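Planning the Second Pair: Our Gripper Budget in Pictures

We have spent the winter working out what to buy next for the Wurcombe room, and I have loved nearly every minute of it! Hand-held grippers look like a small purchase until you start writing down everything that goes with them – mounts, markers, spare jaws, charging, somewhere to put it all at night. Glória Caldeira keeps the spreadsheet and I keep adding rows to it.

The plan so far is 2 more grippers in the first order, then a pause, then a decision on whether we go up to 4. Peixoto quoted us for the pair with spare fingers included, and Vadex came in a little lower but charges for the padding separately. We are leaning toward Peixoto.

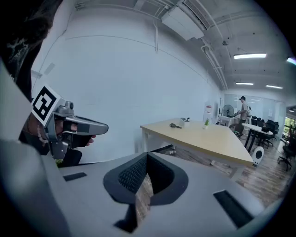 Tables were the nicest surprise in the whole budget. We had set aside 300 for a new one and then decided the table with the light wood-colored top does the job very well, so that money has moved over to printed markers and a proper storage case (foam inserts, my favorite row on the sheet).

Still open: the warranty. Woltutthorpe offers 16 months on refurbished units, and I would love to hear from anyone who has bought from them. Spare parts are the other thing – I want finger pads on the shelf before the new grippers arrive, and Glória wants a second set of cables on top of that. She will probably get them.

The order goes in at the end of January. More pictures once the boxes are open!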